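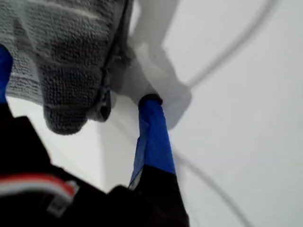
Towel and Linen Care: Frequently Asked Questions

Updated January 26, 2024

Applies to all Dedar bath, hand and kitchen towels sold through the Skindusthorpe store and online. Bed linen and the Marar robe range have their own care pages.

Do I need to wash new towels before using them?
Yes. Wash once in warm water, separately from other laundry. New cotton carries finishing agents from the mill that reduce absorbency. Most towels reach their normal absorbency after three washes.

What temperature should I use?
40 degrees for coloured towels and 60 degrees for white. Greys and other mid-tones count as coloured. Repeated hot washing will fade dyed cotton unevenly, and the fading generally shows first along the hems.

How much detergent?
Half the dose printed on the pack for a normal load. Excess detergent stays in the loops and leaves the fabric stiff. If your towels already feel stiff, run a warm cycle with no detergent and one cup of white vinegar, then a second cycle with water only. Do not combine vinegar with bleach at any stage.

Can I use fabric softener?
We advise against it. Softener coats the fibre and lowers water uptake. Dryer sheets have the same effect.

What does the weight on the label mean?
It is the mass of the fabric in grams per square metre (GSM). A higher figure means a denser towel that holds more water and takes longer to dry. The Takora bath towel is 436 GSM, which suits bathrooms with limited airflow. Waffle weaves are lighter again and are not covered by that figure.

My towel has a pulled loop. Will it unravel?
No. The loops are held by the ground weave. Cut the pulled loop level with the pile using sharp scissors. Do not pull it through. If more than a few loops lift in the same area, check the washing machine drum for a rough edge, and close any zips or hook-and-loop fasteners before washing mixed loads.

Is shedding normal?
Some lint is expected in the first few washes. Clean the lint filter after every dryer load during this period. Shedding that continues past 16 washes is treated as a fault.

Should towels be hung on a rail or a hook?
A rail dries faster. Fabric bunched on a hook traps moisture in the folds, and this is where a musty smell usually starts. If you only have hooks, hang the towel by its loop and open it out as far as the space allows. Hand towels and face washers are small enough for a hook in most bathrooms.

How do I get rid of a musty smell?
Wash at the highest temperature the care label permits, with a reduced load so that water circulates properly. Dry completely on the same day. Where the smell returns within a day or two, the machine itself may be the source – run its drum-clean program and leave the door open between loads.

Can I tumble dry?
Yes, on medium. Remove the load when just dry. Overdrying makes cotton brittle and shortens its life. Line drying is fine, although towels will feel firmer; a shake before hanging and another after will lift the pile.

Will my towel shrink?
Allow for up to 9 per cent in length over the first few washes. Width changes less. The sizes on our product pages are measured before washing.

Why does my replacement not match the colour of the original?
Cloth is dyed in batches, and small differences between batches are normal. The batch number is printed on the back of the care label. Quote it when ordering and we will match it if stock remains. Batch 3484 is sold out in all sizes.

How do I report a fault?
Send your order number, the batch number and a short account of how the towel has been washed to Tatsuya Noguchi, Product Care, using the contact form. Please keep the care label attached – we can't assess a towel without it.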